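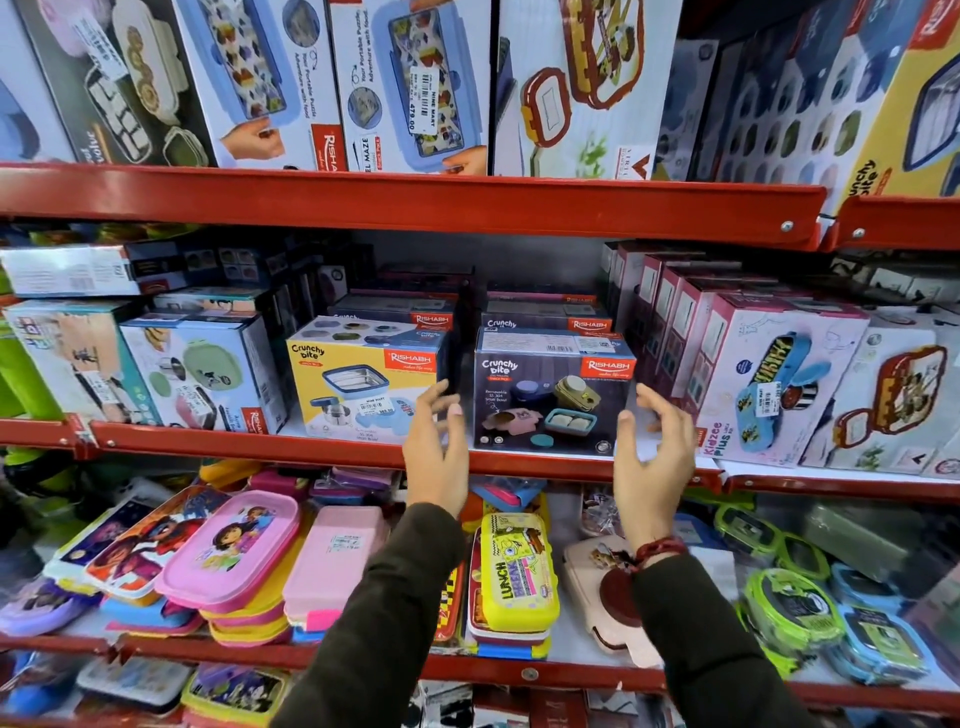 Setting Up Your Stodent Shop Account: Part 3, Stocktaking

By now you have your store details saved and at least one supplier on file, so you are ready for the part we love most. Your first full count is where Stodent starts to feel like your own system, with your own products in it and your own shelf names. Set aside a quiet morning if you can, put the kettle on, and work through the steps in order.

Before you start

Charge your handset fully. Print the bay labels from Part 2 and stick them up. Close any open deliveries, or the count screen will stay gray and you'll wonder what you did wrong (we've all been there!).

Note: The Basic plan holds up to 1,000 product lines. If you sell more than that, move to the Plus plan before you count. You can switch plans later, but the count has to be closed first.

3.1 Create a count sheet

1. From the main menu, open Stock, then Counts, then New Count.

2. Give the count a name you'll recognize in six months. "Kitchen aisle, February" is great. "Count 1" is less great when you have nine of them.

3. Choose Full or Partial. Full freezes every product in the store. Partial freezes only the bays you pick, and the registers keep updating everything else as normal.

4. Tap each bay you want to include. Bays appear in the order you entered them in Part 2. Hold and drag to change the order so it matches the way you walk the floor.

5. Tap Freeze. The snowflake turns blue and the sheet is live.

CAUTION: Do not receive a delivery into a frozen bay. The new stock will be added on top of your counted figure when you close the sheet, and you will have to correct each line by hand.

3.2 Count a bay

6. Select the bay on the handset and tap Begin.

7. Start at the top left and work across, then drop down a shelf. Any pattern will do as long as everyone on your team uses the same one.

8. Scan one item from each product line, then type the quantity and tap Save. For short runs you can switch on Beep Count under Settings and scan every piece, which is very satisfying. 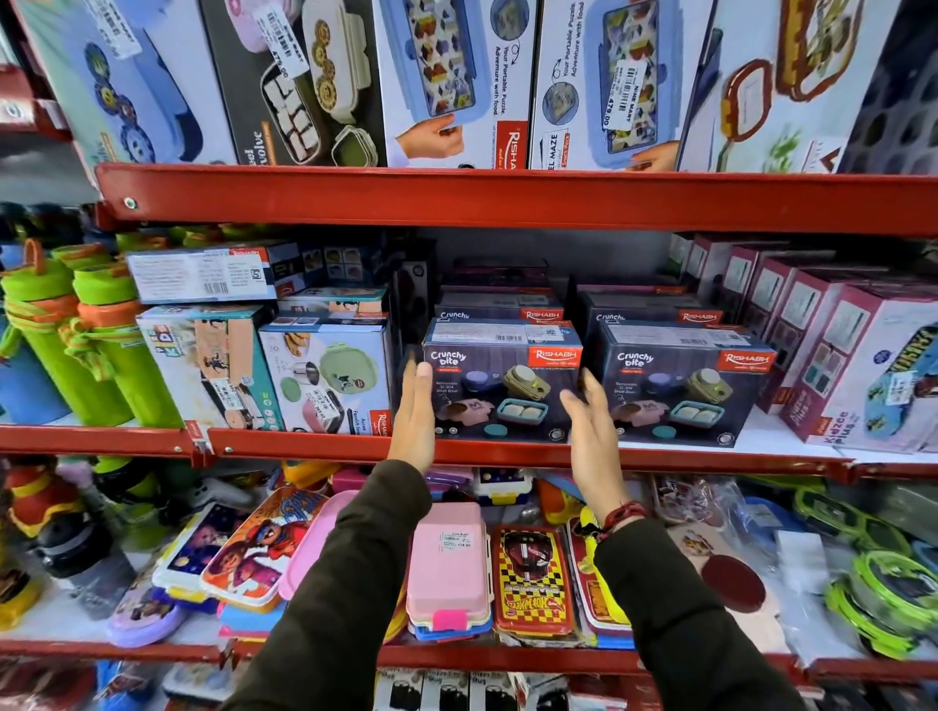
9. If a product is in two places, count each place separately. Stodent adds them together under the same line and keeps both locations.

10. When an item won't scan, tap Find and type the first few letters of its name. Tap the flag next to the line so that you can print a fresh label later.

11. Tap Bay Done. The bay turns green on everyone's handset.

Note: Two people can share a sheet, but only one can hold a bay at a time. To take over a bay from a coworker, ask them to tap Release first.

3.3 Check your differences

This screen is a real treat the first time you see it. Every line where your count doesn't match the system is listed with the biggest gap in value at the top.

12. Open the Differences tab. Lines in amber are off by one or two. Lines in red are off by more.

13. Recount the red lines. Tap Recount and the handset will show you the bay.

14. Add a reason from the list (Damaged, Used in Store, Wrong Label, Unknown). Please do use Unknown when you mean it, so the loss report stays useful.

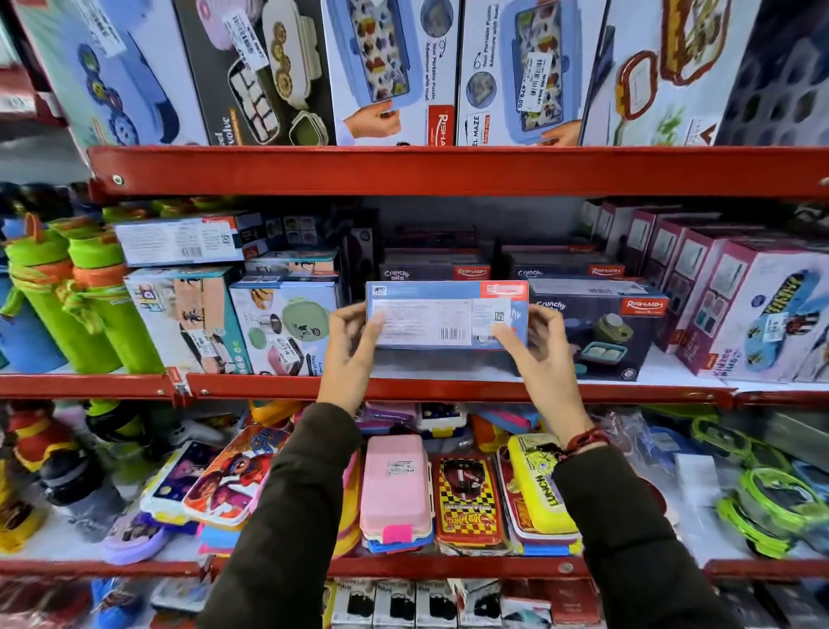 Can I keep selling while a count is open?
Keep selling as usual. Sales from a frozen bay are held in a queue with their time stamps, and Stodent applies them when you close the sheet.

3.4 Close the sheet

15. Tap Close Count and enter your manager PIN.

16. Wait for the progress bar to finish. A sheet with 579 lines takes a couple of minutes on most store connections.

CAUTION: Closing can't be undone. Export a copy first (Counts, Export, Spreadsheet) if you want a record of the old figures.

If you see error 73, a bay is still being held on another handset. Error 155 means the PIN you entered belongs to a user without closing rights. See Part 6, Users and Permissions.

Part 4 covers reorder levels, and your new count feeds straight into it!

Guide text: Hatice Dursun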